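Wrist camera policy drops to chance when the fixture plate is rotated. Is the ablation valid?

Sakda Ratanaporn
Posted Thursday

I am trying to reproduce the view-masking result from the Gornance report on block insertion. Setup: UR arm, wrist camera only, 357 demonstrations, policy trained to convergence on the Zasum baseline code. With the fixture plate at its training angle I get 46 successes in 50 trials. Rotated 30 degrees, I get 2.

The report masks everything outside the plate and claims the policy then recovers. Mine does not. My mask is a fixed polygon in image coordinates, and it leaves the gripper visible.
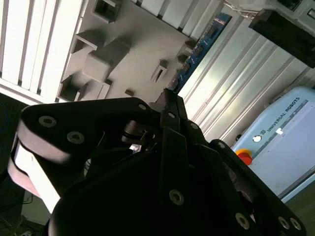

I also tried masking the gripper and the result got worse at both angles. Learning rate and crop size are the same as in the report. Does the fixed polygon invalidate the comparison, or is the published effect just weak?

Prapai Klinhom

Yes, it invalidates it. The camera moves with the wrist, so a fixed polygon covers different parts of the cell at each step. The mask has to be computed per image from the plate pose and the hand-eye calibration. Otherwise background such as the control unit leaks in during the approach.

Leave the fingers in. The policy needs them to judge its offset from the block. Also check whether you retrained with the mask or applied it only at test time. The second case is a distribution shift of its own, and you would be measuring that.

Gellia

Had the same drop. Random rotation in training fixed most of it, never bothered with masks. Check your calibration too.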